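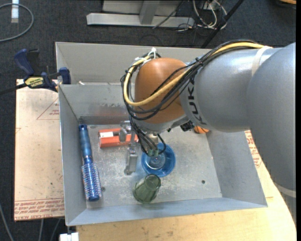

Can members enter the bin-picking round without having done the gripper module?
Members who joined after December can enter, provided they pass the short safety check on the arm first.

Practice for the Prornilden picking round continues on the KUKA arm, which carries both a gripper and a suction cup. The practice set mixes shapes on purpose: a box, a round hairbrush and a tipped cup need different approaches, and the choice of tool is left to each team's code.

The Siddiqui group has logged 287 attempts, of which 221 ended with the object released in the target bin. Most failures were suction picks on curved surfaces. The Enero group has logged 100 attempts and is still tuning its approach angle near the bin walls.

Please note two changes. The speed limit for student programs stays at the lower setting until the Plindus planner has been updated. Log files must now include the tool used for each attempt; files without that column will not be scored.

Entries close on Mar 28, 2021. Send the team name and a link to the code to the club address.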